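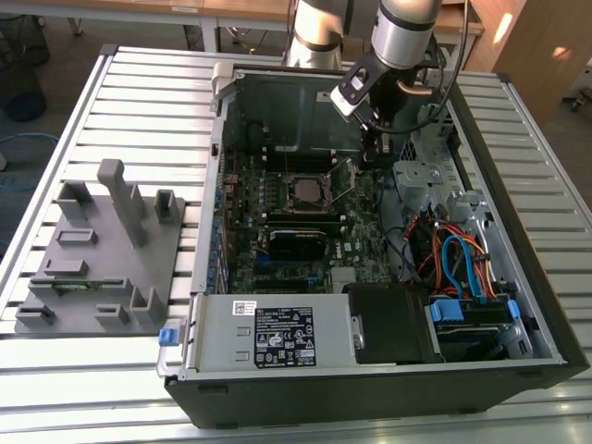 The arm over the open Dell tower, with the fixture plate to its left.

Fixing a gripper that presses too hard on a CPU

I love this job when it goes well, and I learned a lot from the week it didn't! Our disassembly cell had been running happily on Runport when the arm began stopping at the processor step with a force fault. The log gave us error 142 every time, always at the same point in the program, and always just after the fingertip touched down.

If you get the same thing, start with the boring part. Press the stop, switch the PC's supply off at the wall and unplug it, and put your wrist strap on before you go anywhere near the board. Don't jog the arm straight up out of the case. Check for cables around the fingers first, then back off slowly in the tool direction at 35 mm/s or less.

Now open the force trace in Grokgate. Ours was lovely and flat on the way down, then shot past the limit on contact. That told us the arm believed the processor was lower than it really was. Aurelio Xolalpa spotted the cause before I did (he wrote most of our socket routines) – the height offset had been saved against the old fingertip, and we had fitted a longer one in November.
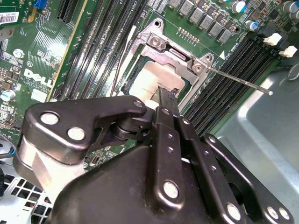
The socket is where a wrong offset can do real harm. You have the lever, the frame and the processor all within a finger's width of each other, and the pins or contacts underneath won't forgive a sideways shove. So teach the height again with the frame open and a scrap processor in place:

1. Set the force limit low. We use 200 in the Runport force box for teaching.
2. Bring the fingertip down in the smallest steps you can until the trace just twitches.
3. Save that height under a new tool name. Don't overwrite the old one!
4. Lift clear, then repeat the touch from a different approach height and compare.
5. Run the whole routine at slow speed with a hand on the stop.

If the two heights disagree, look for a loose fingertip screw or a case that rocks when you lean on it. Ours rocked a little, and a strip of Stodo matting under the low corner cured it.

One last setting, and it's easy to miss. Program 1187 calls the tool by number, so change it there as well or you'll be back at error 142 by teatime.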